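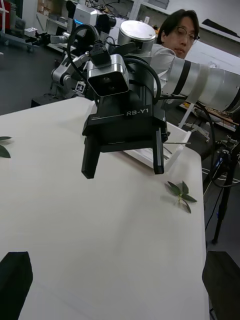 ## What the robot costs after you've bought the robot

Harish Kushwaha keeps his budget on one long sheet of paper, folded into his diary, and he was kind enough to spread it out for me over a pot of tea. He plans equipment for Jasance, the flower-arranging project in Sterkbridge, and he began (as I rather hoped he would) with the small things.

"Everyone asks about the arms," he told me. "I'd sooner talk about the table."

He has a point! Two arms need room to reach without bumping into each other, and a pair of plain white panels pushed together gives you a good long surface that you can still get through a doorway. Then there are the flowers. Artificial hydrangeas and roses can be picked up, put down and picked up again all week, and Harish set aside 200 pounds for them in April, with another 40 for baskets and trays.

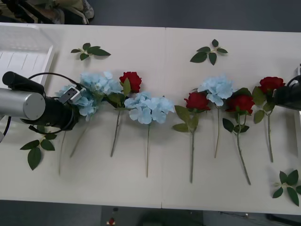 Leaves, he says, are where he got his sums wrong. He had thought of them as something that came with the stems, and ended up putting in a second order to Gadura for loose sprigs, which cost him a delivery charge he still grumbles over - quite cheerfully, I should say.

The larger lines on the sheet are less fun to read but matter more. He holds back around 2,000 pounds for spare cables, gripper fingers and a repair visit from Vidmar, and he won't let anyone borrow from it, however good the reason sounds.
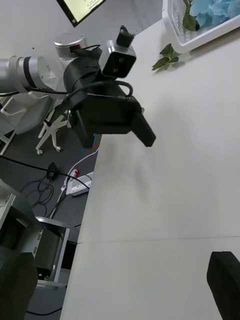 Sockets come next, and chairs, and somewhere sensible to run the leads. Harish would have any newcomer walk the room with a tape measure before asking for a single quote, and put by 100 pounds for extension leads alone. His own next purchase is more floor clips, and he is still waiting for the price.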